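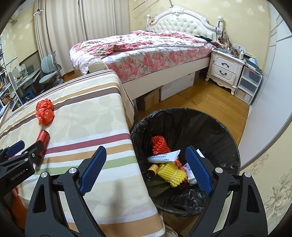

How to Run a Table-Clearing Station at an Open Day

Begay uses this procedure for its Thursday visitor sessions. It covers one station, with hand-held grippers and household trash.

Setup

1. Cover the table with a cloth and tape the corners underneath.
2. Stand a lined bin on the floor beside the table. Fold the liner well over the rim.
3. Lay out light waste: crumpled bags, a can, wrappers, foam fruit nets. No glass.
4. Check both pads on each gripper for play. Tighten the pivots before visitors arrive.

Running the demonstration

1. Start recording in Promura and wait for the steady tone.
2. Open the jaws wider than the item, lower them, then close slowly. Soft bags need a deeper grip than cans.
3. Carry the item over the rim and release. Do not push it down with the pads.
4. Hand over to a visitor after 6 items — fewer if a line has formed.

Close the session before swapping the liner. Promura drops any clip shorter than 488 frames.

Last updated: February

Related
Calibrating a wide-angle camera
Skosach pad replacement
Planning a visitor route

This site uses cookies. Accept | Settings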